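Teaching bin picks: leading the arm by hand or driving it remotely?
Draltow Forum > Robot Arms > Programming and Teaching

planksandpixels
Posted Wednesday, 7:42 pm

Evening all. I've been trying to teach our arm to pick long thin bars out of a metal bin, and I've got myself into a bit of an argument at work over how to do it. I like grabbing the wrist and leading it through the pick by hand. My colleague wants everything done by remote, using a Prestine hand controller, and she's a lot quicker at it than I am (annoyingly!).

We've saved 92 demos so far, mostly mine, and when we play the results back the arm is lovely on a bar lying by itself and hopeless once one is lying across another. It goes for the crossing point every time. Does anyone here mix the two ways of teaching, or is that asking for trouble?

mossgate
Posted Wednesday, 8:05 pm

By hand, every time. You can feel when a finger touches the floor of the bin and you back off without thinking. With a remote you're guessing from a camera view, and you end up with all these little stops and wobbles that the arm then copies faithfully.

teatime_torque
Posted Wednesday, 8:21 pm

Got to disagree with mossgate there. When you lead by hand, you are in the shot. Your arm's in the shot, your sleeve's in the shot, and then you take yourself away and wonder why it's all gone peculiar. We threw out 80 demos for exactly that, and it was a miserable afternoon. The wobbles you can get rid of with practice. I was dreadful for a week and then it just clicked.

mossgate
Posted Wednesday, 8:30 pm

Only if you're recording pictures while you lead it. Lead it once, save the path, step back, play it back and record that. No sleeve.

teatime_torque
Posted Wednesday, 8:34 pm

And if the bars shift a bit before the playback you've got a recording of a robot missing. Been there!

oldshed_kinyua
Posted Wednesday, 9:10 pm

Can I ask a daft question before you two come to blows? planksandpixels, how are you setting the bars out between goes? We did a job like this at Binenwood and the teaching method hardly mattered. What mattered was that the lad laying them out was very tidy and put them nearly parallel each time, so the arm had barely seen a crossed pair. We tipped them in from a bucket after that and it was a different machine.

Also, is the bin held down? Ours crept every time the fingers caught a wall and it took us ages to spot.

planksandpixels
Posted Wednesday, 9:26 pm

Not daft at all, and um, guilty. I've been placing them. I do cross a couple over now and then but I can see from the recordings that I always do it in the same corner, like a creature of habit. Will try tipping them in.

Bin's clamped, yes. We learnt that one early.

mossgate
Posted Wednesday, 9:48 pm

Tipping is fine but don't throw away the awkward ones when you can't get a grip first time. People restart the recording and then the arm never sees how to have a second go.

gantrygoose
Posted Wednesday, 10:15 pm

Agree with that last bit. We had 600 clean demos on a similar job and it was worse than the messy lot, as it had no idea what to do after a miss. For what it's worth we use both. Remote for the approach, and by hand for showing a new person what a decent finger angle looks like, but those don't get saved.

teatime_torque
Posted Wednesday, 10:22 pm

That's a fair compromise. I still say pull the top bar up by one end first and get the fingers round it once it's clear of the others. Much easier by remote than trying to close square on the middle.

planksandpixels
Posted Wednesday, 10:51 pm

Right, you've talked me round on the remote, though I'm not telling my colleague until Monday. Going to start a fresh set, tip the bars in, keep the misses, and see how it does with the overlaps. The back right of the bin is what worries me, with two reds close together and the wall right behind, and I find it hard to judge how low the fingers are on the controller.

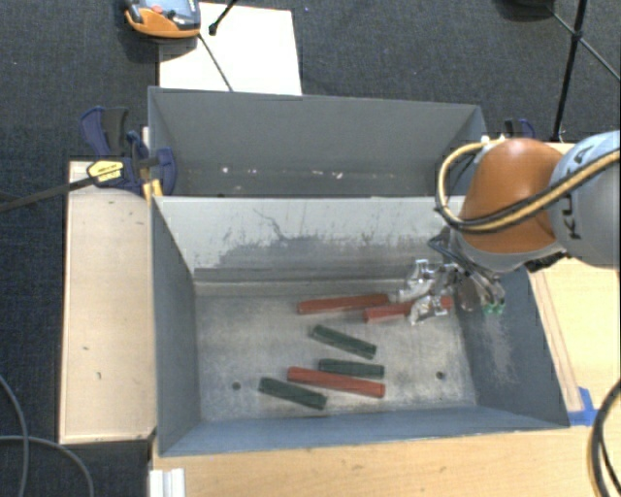

I'll go for the bar ends first, as teatime_torque says, and leave the greens in the middle for later. If anyone has a trick for judging height by remote I'm all ears, as I keep stopping too high and closing on thin air.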